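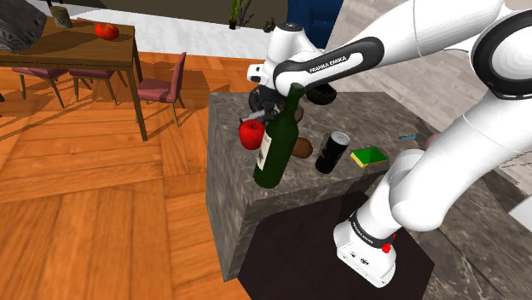
Can a robot arm clear a kitchen counter by itself yet?

On a small counter with a short list of items, a good one can do most of it, slowly, and a person still has to be close by for the pieces it drops or can't pick up. For a normal family kitchen after dinner, it isn't ready, and there is nothing on sale I would tell a household to buy for that job.

Posted in Home Automation Help, 3 replies

Counter clearing, arm or no arm?
posted by tiledkitchen

My father has bad hands and can't grip well. Bottles and cans are hard for him, and flat stuff like mail and cards is worse because he can't get a fingernail under it. He lives with us, and I work shifts, so there are stretches where the kitchen just fills up. I don't need cooking. I need things taken off the island and put somewhere sensible: food in a bowl, trash in the trash, bottle on the shelf, sponge back by the sink.

I have watched a lot of demo clips and I can't tell what's real. Some of them are sped up and some of them are simulation. I have a budget in mind but would rather not spend it on something that ends up in the garage. There is a used arm listed near me for 2000 dollars, no gripper included. Is this a thing a handy person can set up at home, or am I dreaming? I can do wiring and a little Python. The island is stone and doesn't move, if that matters.

Milovan Vidmar
I run the packing cell at Engelbrecht, where we make replacement drawer hardware, and I've worked with arms for 12 years. We put one on mixed returns last September, and that is the closest shop job I know to clearing a counter, so I'll tell you how that went.

Returns come in as a jumble. Boxed parts, loose parts, paper slips, sometimes a drink can somebody tossed in. We wrote down the first 47 items the arm attempted without anyone helping. It got the boxes and the rigid round parts nearly every time. It missed 6, and all of those were thin or floppy.

Sort your father's list by how the item can be grabbed. A bottle has a neck, and two fingers close on a neck very well. The trouble with bottles comes later, when you set them down. If the bottle has tilted in the grip, the base meets the counter on one edge and it wants to tip over when you let go. You can fix this by coming down slowly and watching the force, but you have to set it up. Cans standing upright are fine. Apples and potatoes are fine if your fingers have rubber on them, though round things roll if you bump them on the way in, and then your planned grasp is in the wrong place. A sponge is forgiving. A pen lying flat on a hard surface is harder than people expect, because the fingertips have to come almost to the stone.

Cards and paper are the worst of it.

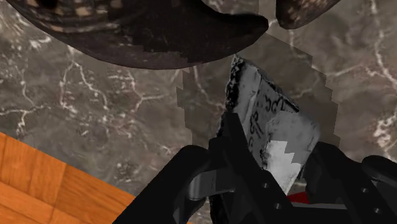
With those you need the fingers on either side of something that has hardly any thickness, so the usual tricks are to slide it to an edge and pinch the overhang, or use suction. Suction works on a stiff card and gives up on anything creased. We gave the paper slips back to a person. He also reads them, and the reading was another problem, since a lot of ours are handwritten and the software guessed badly.

Veined stone can bother the vision side too. Ours is a plain gray bench and I'm glad of it. A friend's setup had a marbled top and the cheaper camera kept marking streaks as objects. Put down a plain mat in the area you want cleared and see if that helps before you buy a better camera.

On simulation: don't write off a clip just for that. We test every new grip in simulation first and it saves us a lot of broken parts. What it tells you is whether the arm can reach and whether the fingers fit. It is much weaker on friction, soft things, and paper. If a seller only has simulated clips, ask to see the same items on a real counter, at normal speed, with no cuts.

About the 2000 dollar arm. Find out the payload and the reach before anything else. A full wine bottle weighs close to three pounds and the gripper counts against the payload as well. Then price the gripper, the camera, a base that can be bolted down, and a stop button your father can reach and press with bad hands. I would not run it with him at the island at all. You would be working on it every weekend for a good while, and at the end it would handle bottles, cans and fruit from known spots. If you'd enjoy that, go ahead. As a care solution I'd spend the money elsewhere.

drokon_owner
I have a Drokon, the tabletop one. It's OK. It can put cans in a bin, if the bin doesn't move. Took me most of a winter to get there and my kids lost interest. It's not strong enough for a full bottle and the maker says so in the manual. I wouldn't leave it running when I'm out.

Prondale has a forum with a parts list for grippers. Search "soft fingers". The search there is slow.

hobbled_along
I'm closer to your father's situation than to yours (arthritis, both hands). Please ask him what bothers him most before you buy anything. For me it was mail. My daughter put a shallow tray with a raised lip on the counter, and I drag the envelopes over the lip with the side of my hand until they stick out far enough to pinch. I read the bit above about sliding things to an edge and laughed, same method.

For bottles I use a Tostlow carrier with a big loop handle. You still have to get the bottle into it, but I do that with both palms. My cans go straight in a low bin next to the island, pushed off the edge with my forearm. It makes a racket and my daughter hates it.

If you do get the arm, I'd like to hear how it does with a sponge when it's soaked. Mine drips all over whatever I do.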